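Jakwood looks after small packing arms. Ours is a white 3D-printed one, Susham. Servos checked first, then cables – then the gripper gets lined up by hand. Horn screws too, they work lose.

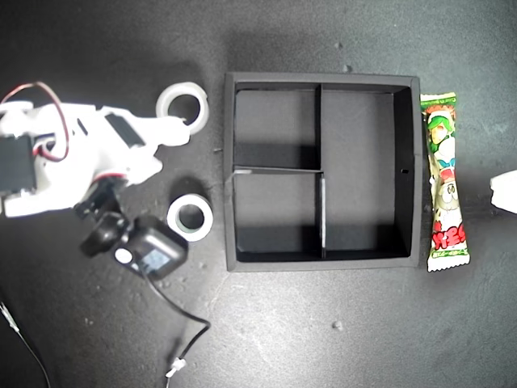 Youssra Saber: check the wrist servo before the shoulder, always.

Fair point, its on our list now. Bottles stay in their foam till the gripper is re-zeroed.

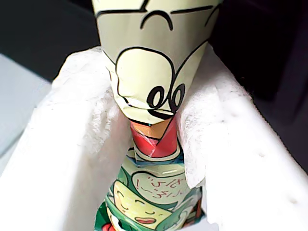 Jakwood Arm Care Team

Full service every 3000 cycles.

Recent
Bullari cell wiring
Ezzat gripper pads

Comments
Lejla Babić: do you do 2 arm cells?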